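Stavville Makerspace Forum > Builds > Arms and Grippers
Topic: two-arm microwave bench, door release is eating my evenings

solderfume
Posted 9:14 PM

OK so I've been posting bits of this in the general chat and got told (fairly) to start a proper thread. The build is my two arms at the big white table in the shared workshop, and the job is the one everybody thinks is easy: press the release, get the door open, put a bowl in, shut the door, press start. I've been at it since September and I'm still mostly stuck on step one and a half.

Controller is a Flistik board I bought used, software is Baek with my own skill scripts stacked on top. I recorded 456 demos by hand over a few weeks, and those cover the whole sequence, not just the door. Pick and place with the bowl is fine. I could watch it do the bowl all day! The release is where it all goes wrong. The right arm has to come in low on the panel and push straight back, and if it's even a little bit off it slides along the face of the thing and the controller happily reports contact and moves on.
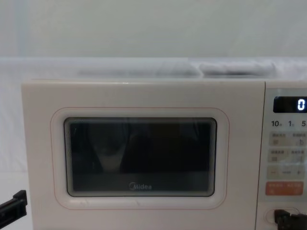 What I've got right now is a guarded move: go forward slowly until the force reading jumps, hold, back off. Works when the wrist is square. When the wrist is tilted I get the force jump early and the door stays shut, and then the left arm goes off to open a door that isn't open yet. It has knocked the whole oven back across the table twice now.

So, question one: is there a sane way to tell "button went in" from "I bumped the panel"? Question two: does anyone else hand off between arms in Baek and not hate it?

gearlash
Posted 9:40 PM

Look at travel, forget the force number. A button that moves gives you a few millimeters of motion before the load climbs. A flat panel gives you nothing. Log position and force together and plot one against the other, you'll see two completely different shapes.

Also, put something grippy under the oven. You're going to be chasing ghosts if the target moves every time you miss.

tin_owl
Posted 9:58 PM

Going to disagree with gearlash a bit. Travel is great if your arm is stiff. If this is the same pair solderfume had at the open evening, there's enough give in the wrist that the arm itself will fake a few millimeters. I'd use the door. Does the door pop out when it releases? Then check for the gap with the camera and don't care how the button felt.

solderfume
Posted 10:20 PM

@tin_owl same pair, yes, and yes there's give, I re-shimmed it and it's better but I wouldn't call it good.

I did both, sort of. Plotted travel against force like gearlash said and the good presses really do look different, so thanks for that, I was just staring at one line on a graph like a goof. Then I added a camera check on the door seam before the left arm is allowed to do anything. Between the two of them the false "it's open" reports have mostly gone away.

Next headache is the swing. Door hinges on the left, and my left arm is (of course) parked on the left, so it has to get around the edge, pull, and then get out of the way of the thing it just pulled.

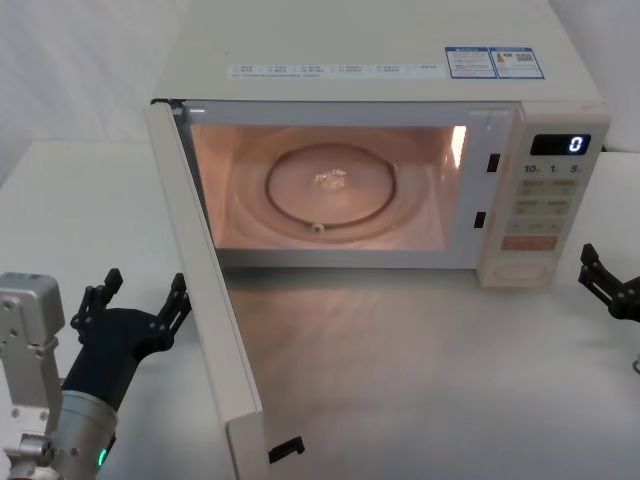 I've been doing this as waypoints on an arc, hinge as the center, and letting go at the end with a little shove. The shove is the part I don't trust. Sometimes the door ends up wide open, sometimes it ends up halfway and the right arm clips it on the way in with the bowl. I bumped the shove up and then it started shaking the table, which the laser cutter people did not love.

gearlash
Posted 10:31 PM

Don't shove. Stay in contact the whole way through the arc, keep a light push toward the outside, and only leave when the hinge stops you. You'll feel it in the force reading same as you do with the button.

And I still say the wrist thing is a shim problem, tin_owl. Fix the hardware, then write the code.

tin_owl
Posted 10:45 PM

And I still say nobody in a shared shop has stiff hardware, so you write code that puts up with it, lol. I ran mine for months on a wrist you could wiggle with one finger.

Agree on staying in contact though. Use the back of the fingers and not the tips, the tips snag on the door hook.

mossbench
Posted 11:02 PM

Different angle on this: why two arms? One arm can press the release, back up, hook the door and swing it. Slower, sure, but you'd lose the handoff problem completely. I did a cabinet on a single Ferarora arm and the script was tiny.

solderfume
Posted 11:19 PM

@mossbench I thought about it! Two reasons I'm being stubborn. One, I have two arms and I like them. Two, I want the right one already holding the bowl while the left one deals with the door, at least eventually. Right now it presses the release empty-handed and then goes to fetch the bowl, so you could say you've got a point and I wouldn't argue very loudly.

Tried the stay-in-contact swing and it's so much calmer. No more table shake. Using the back of the fingers helped too, the hook was catching me and I'd been blaming the path planner.

Closing is a whole other story. I figured closing would be free (just push, right?) but where you push matters a ton. Near the hinge side you need a silly amount of force, and near the panel side I kept getting too close to the buttons and starting a cook cycle on nothing. I've settled on low on the door, a bit in from the middle, and a slow press that ramps up.

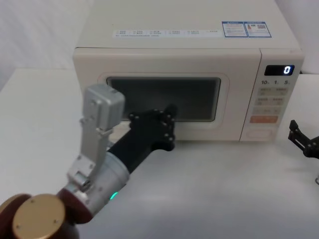
The log for the last long stretch has 3,627 force samples in it and the closes are by far the cleanest part, which makes me kind of happy. I cap each push at 1,000 control ticks, and if the load hasn't leveled off by then it backs out and tries again. Up to 3 tries, then it stops and beeps at me. I was hearing that beep in my sleep for a while there.

gearlash
Posted 11:27 PM

I'd drop the retry count to one until you trust it. Repeated pushes on a door that isn't lined up is how you end up shopping for a door.

mossbench
Posted 11:33 PM

Leveled off could also mean the oven is sliding at a constant rate, by the way. Did you ever put the grippy stuff under it?

solderfume
Posted 11:36 PM

...I did not. Is there any of that drawer liner left in the bin by the drill press?

tin_owl
Posted 11:41 PM

Half a roll, bottom shelf. I'm on the CNC tomorrow until 8 PM, so save me a strip.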